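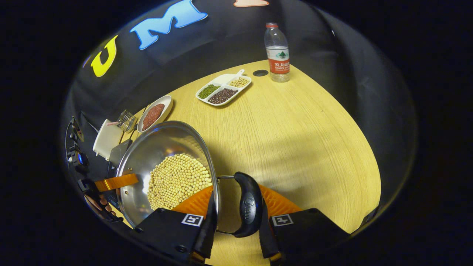 Cooking Dried Soybeans in Quantity

Fledside Community Kitchen, Pudcombe

1. Weigh 1,000 g of dried soybeans. Discard stones and discoloured beans.

2. Rinse under cold water, then cover with 2,000 mL of fresh water and soak for 13 hours in the refrigerator.

3. Drain. Transfer the beans to a large stainless steel pot and cover well with fresh water.

4. Bring to the boil, skim the foam and simmer until tender - up to three hours. Top up with hot water as required.

5. Drain and cool promptly. Label each container before refrigerating.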